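Durnby stellt Sortiment an Hubmagneten auf vormontierte Anschlussleitung um

Kleine Zug- und Druckmagnete werden ab Mai nur noch mit Leitung und Stecker geliefert – neuer Kommissionierbereich im Lager Plerkora

Plerkora, im Mai. Der Fachhändler für elektromechanische Bauteile Durnby ordnet sein Angebot an kleinen Hubmagneten neu. Ab sofort werden alle Typen der Baureihe Ondard mit fertig angeschlossener Leitung und aufgebrachtem Stecker ausgeliefert. Die bisherige Ausführung mit offenen Leitungsenden wird noch abverkauft und danach aus dem Katalog genommen. Gleichzeitig hat das Unternehmen in seinem Lager in Plerkora einen eigenen Bereich für die Kommissionierung von Kleinmengen eingerichtet.

Hubmagnete, in vielen Katalogen auch unter dem englischen Namen Solenoid zu finden, wandeln einen elektrischen Strom in eine kurze, gerade Bewegung um. Fließt Strom durch die Spule, so wird ein Kern aus Metall in das Gehäuse gezogen. Wird der Strom abgeschaltet, bringt bei vielen Typen eine Feder den Kern wieder in seine Ausgangslage. Verwendet werden solche Bauteile in Türverriegelungen, in Ausgabefächern, in Sortierweichen und in sehr vielen Geräten, die in Schulen und Werkstätten selbst gebaut werden.

Gerade diese zweite Gruppe von Kunden ist für Durnby in den letzten Jahren wichtiger geworden. Früher bestellten vor allem Gerätehersteller in Mengen ab 1000 Stück. Heute gehen viele Bestellungen von Ausbildungsbetrieben, Reparaturwerkstätten und kleinen Entwicklungsbüros ein, die oft nur zwei oder drei Magnete eines Typs benötigen. Das Unternehmen hat deshalb im vergangenen Jahr seine Kunden nach ihren Wünschen befragt. 162 Betriebe haben den Fragebogen vollständig ausgefüllt zurückgesandt. Der häufigste Wunsch war eine Leitung, die man nicht mehr selbst bearbeiten muss. An zweiter Stelle stand die Möglichkeit, auch Einzelstücke ohne Zuschlag zu bestellen.

Beide Wünsche werden mit der Umstellung erfüllt. Der Mindestbestellwert für Kleinmengen entfällt für die gesamte Baureihe Ondard. Der Preis je Stück bleibt bei Abnahme bis 200 Stück unverändert, obwohl der Stecker nun im Lieferumfang enthalten ist. Für größere Mengen erstellt der Vertrieb wie bisher ein eigenes Angebot, wobei auf Wunsch auch abweichende Leitungslängen berücksichtigt werden können.

Neuer Bereich für kleine Mengen

Mit dem Wegfall des Mindestbestellwertes ändert sich auch die Arbeit im Lager. Bisher waren die Magnete in Kartons zu größeren Einheiten verpackt und mussten für eine kleine Bestellung zuerst geöffnet, entnommen und wieder verschlossen werden. Das hat Zeit gekostet, und nicht selten haben sich dabei die Leitungen mehrerer Magnete ineinander verhakt. Im neuen Bereich liegen die Bauteile offen in Kunststoffbehältern und werden von dort direkt für den einzelnen Auftrag entnommen. Der Bereich umfasst 972 Lagerplätze, von denen der größere Teil bereits belegt ist. Die übrigen Plätze sind für Relais und Mikroschalter vorgesehen, welche im Laufe des Sommers folgen sollen.

Bei der Planung wurde Durnby von dem Büro Asante unterstützt, das auf die Einrichtung von Lagern für kleine Teile spezialisiert ist. Asante hat die Wege zwischen den Regalen und den Packtischen neu festgelegt und vorgeschlagen, die Behälter nur flach zu befüllen. Die Magnete liegen so nebeneinander statt in mehreren Schichten aufeinander, und der Stecker am Ende der Leitung bleibt gut erreichbar. Für die Mitarbeiterinnen und Mitarbeiter bedeutet dies, dass sie ein Bauteil am Gehäuse greifen können und nicht an der Leitung ziehen müssen. Ein Zug an der Leitung belastet die Verbindung zur Spule und war in der Vergangenheit ein häufiger Grund für Reklamationen.

Die Behälter selbst wurden nicht neu gekauft. Es handelt sich um vorhandene Bestände aus dem früheren Schraubenlager, die gereinigt und neu beschriftet worden sind. Auf diese Weise konnte der Bereich ohne große Anschaffungen in Betrieb gehen. Kratzer und andere Gebrauchsspuren haben auf die Lagerung der Bauteile keinen Einfluss.

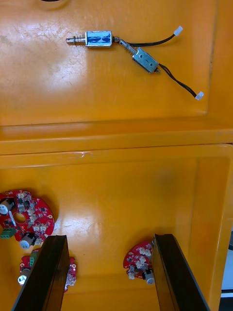 Jeder Auftrag wird vor dem Verpacken noch einmal geprüft. Zu dieser Prüfung gehört eine Sichtkontrolle von Kern, Feder und Leitung sowie eine kurze Messung des Spulenwiderstandes am Packtisch. Danach wird jeder Magnet einzeln in einen Beutel gelegt, wobei die Leitung locker aufgerollt und nicht geknickt wird. Dem Paket liegt ein Datenblatt bei, auf dem die Nennspannung, der Hub und die zulässige Einschaltdauer des bestellten Typs angegeben sind.

Besonders auf die Einschaltdauer möchte das Unternehmen seine Kunden hinweisen. Viele kleine Hubmagnete sind für kurze Betätigungen ausgelegt und dürfen nicht dauerhaft unter Strom stehen. Wer einen Magneten für eine längere Haltezeit sucht, sollte dies bei der Bestellung angeben. Die technische Beratung hilft dann bei der Auswahl und nennt, falls nötig, eine passende Ansteuerung.

Hinweise zur Umstellung

Die Artikelnummern der Baureihe Ondard bleiben erhalten und werden lediglich um den Zusatz S ergänzt. Bestehende Rahmenaufträge werden bis zu ihrem Ende in der alten Ausführung bedient, sofern der Kunde nicht ausdrücklich einen Wechsel wünscht. Die Einbaumaße sind bei beiden Ausführungen gleich, sodass vorhandene Konstruktionen nicht geändert werden müssen. Ein passendes Gegenstück zum Stecker ist als Zubehör erhältlich – einzeln oder im Beutel.

Bestellungen, die bis 14 Uhr eingehen, verlassen das Lager noch am gleichen Werktag. Dies gilt nun ebenfalls für Kleinmengen, für die bisher ein zusätzlicher Tag eingerechnet werden musste.

Über Durnby

Durnby ist ein Fachhandel für elektromechanische Bauteile mit Sitz und Lager in Plerkora. Das Sortiment umfasst Hubmagnete, Relais, Schalter, Federn und Verbindungselemente. Beliefert werden Hersteller, Werkstätten und Ausbildungseinrichtungen.

Pressekontakt

Durnby, Abteilung Öffentlichkeitsarbeit, Plerkora. Der Abdruck dieser Mitteilung ist honorarfrei, um ein Belegexemplar wird gebeten.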